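**Chopsticks: hand-held grippers or teleop?**

**mossbank_rt**
We're collecting demos for a task where the robot picks single chopsticks out of a bundle and sets them down one at a time. I have 171 episodes from teleop with two leader arms on the Gravari bench. Each one takes forever and I drop about a third of the sticks. Has anyone done thin round stuff with hand-held grippers instead? Is the data any good?

**tallow9**
Hand-held, no contest. I did 374 in the time it took me to get a usable set by teleop. You feel the stick touch the pads, so you stop squeezing when you should.

**k_orrin**
Disagree. You feel it, the robot doesn't. With teleop every motion you record is one the arm can do. With hand-held you twist your wrist in ways the arm can't follow, and you find out at replay. I threw away 22 episodes in February for joint limits alone.

**tallow9**
22 out of how many? I lose more than that to teleop lag. Film yourself once and look at your elbows. If you keep them low the arm can follow.

**k_orrin**
Out of a small set, so it hurt. Fine, it can be trained out. It should still be in the Drurkel notes and it isn't.

**mossbank_rt**
What about pads? My teleop gripper has smooth ones and the sticks roll.

**pell_hatch**
Two grippers, blue pads on both. I do chopsticks in my entry hall with a small table, a round metal dish and a bundle of sticks. Things I'd pass on:

- Grip below the rounded end and keep the stick close to upright between the jaws. If it leans, let go and start over.
- Don't pass between hands until single picks are clean. I added the second gripper too early and had to redo 13 episodes.
- Keep the speed boring. Fast picks look great and train badly.
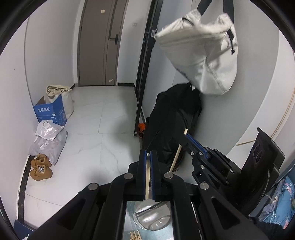 I go left hand first, hold still for a second, then move the right. The pause makes it much easier to trim the episodes later. Cheetham's trimming script looks for the pause, so if you use that you get it for free.

**k_orrin**
The pause ends up in the policy, though. Mine waits before every pick.

**pell_hatch**
Mine did too until I trimmed the pauses down. It still hesitates a bit on the second arm. I can live with that.

**mossbank_rt**
OK. I'll do a small hand-held set, replay it on the arm before collecting more, and keep the teleop episodes for comparison. Does Alter take both kinds in one dataset?

**tallow9**
Yes, but tag the source per episode. Mixing them untagged cost me a week.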